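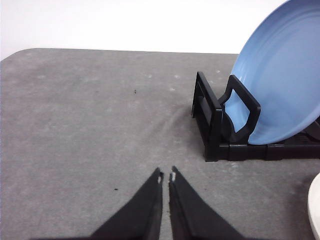
Tenants in Savcombe had asked for years why a cold-water leak on one floor should leave a whole building without water for an afternoon, and one resident's letter to the landlord put the complaint in a single line: the pipe under my sink is mine, but the valve that stops it is in somebody else's basement. Vellis has now completed the work that answers that letter.

SAVCOMBE, Sun 9 July – Vellis, the building water systems company, announces the completion of its apartment isolation program in the Bodin housing blocks. The program has fitted a separate shutoff valve, a pressure reducer and a leak sensor to the cold-water supply of each of the 2,674 apartments in the district. Work was carried out under contract to Pletska, the owner and operator of the blocks.

Background

The Bodin blocks were built with vertical risers serving kitchens and bathrooms stacked one above the other. Each riser had one valve at its base. A repair to any fixture on the riser, including a simple faucet washer, required the base valve to be closed and the full column of pipe to be drained. Residents on every floor lost their supply until the column was refilled and bled of air.

Draining and refilling also disturbed scale inside the older pipe. Loosened scale collected in faucet screens and toilet fill valves, and produced further service calls in the days following a repair.

Scope of work

The new assembly is installed at the point where the apartment branch leaves the riser, behind an access panel in the kitchen. It consists of a quarter-turn ball valve with a lever handle, a strainer with a removable screen, a pressure reducer with a gauge port, and a check valve that prevents water in the apartment from flowing back into the riser. All threaded parts can be replaced with the branch isolated and the riser in service.

The leak sensor is a separate battery unit placed on the floor of the sink cabinet. It sounds a local alarm when its contacts are bridged by water and sends a signal to the building office. It does not close the valve. Pletska specified manual closure for the whole district, so that supply can be restored by a resident without a service visit.

Reducers are set at 70 psi on leaving the workshop. On lower floors, where riser pressure is highest, the setting was checked with a test gauge after installation, with all fixtures closed and again with one faucet running. Readings were entered in the apartment record held by the building office.

Installation

Each riser was drained once. The branch connections on that riser were cut and fitted during the same shutdown, starting at the top floor and moving down, and the riser was then flushed to waste at the base before any branch valve was opened. Access panels were closed after a pressure hold on the finished branch.

Residents received written notice of the shutdown for their riser, together with a card showing the position of the valve and the direction of closure. Where a kitchen had been altered and the original access opening covered over, a new opening was cut beside it and finished with a painted steel door. Countertops and cabinets were left in place except where a cabinet back had to be trimmed to clear the lever.

Two types of riser were found in the district. The larger number are copper and accepted a standard compression connection. The remainder are galvanized steel, and on these a short section was removed at each floor and replaced with a flanged tee. Steel sections taken out during the work were measured for remaining wall thickness, and the results have been passed to Pletska for use in its pipe replacement plan.

Operation and upkeep

Residents are asked to close and reopen the valve 2 times a year to keep the ball from seizing. The lever stands in line with the pipe when the valve is open and across it when closed. It should not be left partly open, as this wears the seat and can cause noise in the pipe.

Strainer screens will be cleaned by the building office during its regular apartment inspection. A drop in flow at every faucet in an apartment, hot and cold, usually indicates a riser problem and should be reported. A drop on the cold side alone is more often a loaded screen.

Sensor batteries have a rated life of 5 years. The unit gives a short chirp when a change is due. Replacement batteries are supplied by the building office at no charge. The unit should be kept on the cabinet floor and clear of cleaning products – residue on the contacts can set off a false alarm.

Valves, reducers and check valves are covered by Vellis under the terms of the supply contract. Faucets, flexible hoses and appliances connected downstream of the assembly are not included.

Next stage

Vellis will begin work on the hot-water branches in October. The hot side uses the same valve body with a different seal and has no reducer. Shutdowns will again be scheduled by riser, and notices will be posted at building entrances and delivered to each apartment. The circulation loops in the basements will be rebalanced after the last hot branch in each building is finished.

About Vellis

Vellis designs, supplies and installs water distribution equipment for apartment buildings. Its products include isolation valves, pressure reducers, riser manifolds and leak detection units.

Media contact: Vellis press office, Savcombe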